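Home | Stories | People | Recipes | Contact

Estela Pereyra has been baking out of her Dremville kitchen for three years, and she still gets up at 4 on a Sunday as if it were a treat. "I love the quiet," she says. "Just me and the dough!" She makes 465 loaves in a good month – May was her best yet – and her sourdough is wonderful, dark and chewy with a proper crackle.

Her next step is a small shop with a sitting corner, and she lights up when she talks about it. "I want people to stay and eat," she says. She has the colors picked out already: a black table, a beige sofa and an orange-brown floor, with dark stone-patterned walls behind them. 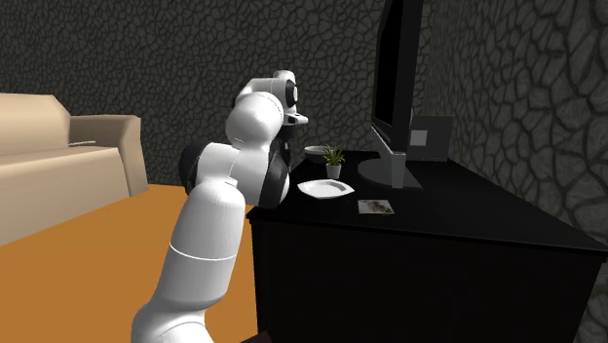 Contact us | © Dremville Stories | Back to top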